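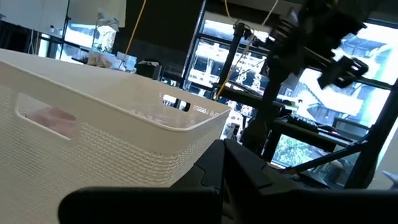 What size holes should a plastic laundry basket have if damp things are going to sit in it overnight?

Small and many, with perforation on all the side walls and at least one handle slot left clear. Large holes move slightly more air but catch buttons and hook tape, and the wall between them flexes under load.

Posted in: Laundry and Linen > Baskets, hampers, bins

rimfold
I'm replacing two solid-sided tubs with perforated ones. The candidates are a white basket with the fine knit-type pattern and a Vundovel with slots as wide as a pencil. Load is towels, gym clothes and the odd pair of delicates. The answer pinned at the top of this section favors small holes. Does that hold for towels?

tubwright
It holds if the basket isn't packed to the rim. I ran both types for a month in February, same room, same window, one bath towel dropped in each at night. By morning I couldn't tell them apart by hand. Folded towels stayed damp in the middle in both.

selvage_9
I disagree with the pinned answer. The open area is what matters, and on most knit-pattern baskets it's poor because the pattern is partly molded relief. Hold one up to a light and check how many of the "holes" go all the way through. On mine the bottom 4 inches are blind.

rimfold
Which one is yours?

selvage_9
Unbranded, from the hardware store in Tastville. The floor is solid too. Anything at the bottom is sitting in a dish.

tubwright
A solid floor is deliberate on a lot of them. It keeps drips off the carpet on the way to the line. If you want drainage, buy a crate.

pegandline
Handle cutouts deserve more attention than the holes. A rounded rectangle with a rolled edge is fine. A raw edge will mark your fingers with a full load of wet cotton. Second problem — small items work their way out through the cutout if the basket gets tipped on its side in a car. I lost a sock that way between Yuan and home.

rimfold
Noted. The white one has a generous cutout. Delicates go in a mesh bag anyway.

selvage_9
Then the hole size argument for delicates is gone, and you may as well take the wider slots.

tubwright
Not if the bag has a zipper. The pull goes through a wide slot and jams. I have cut one free with side cutters.

selvage_9
Turn the pull inside the bag. Most have a small elastic garage for it.

pegandline
White or gray, by the way? White next to a sunny window goes yellow and then brittle at the rim. My last one cracked at the handle corner, always the same corner.

tubwright
Depends on the plastic. The Pater I have sits in full sun and has not cracked, though the rim has gone chalky. Rinse it and it looks the same again within a week.

pegandline
Chalky is the start of it. Press the rim with your thumb near the handle. If it creaks, use it for dry things only.

rimfold
Ordered the white one, 13 Jul 2018, arriving next week. I'll do the light test selvage_9 described and post which rows are blind. The Vundovel would have needed a taller shelf gap than I have.

selvage_9
Check the floor too.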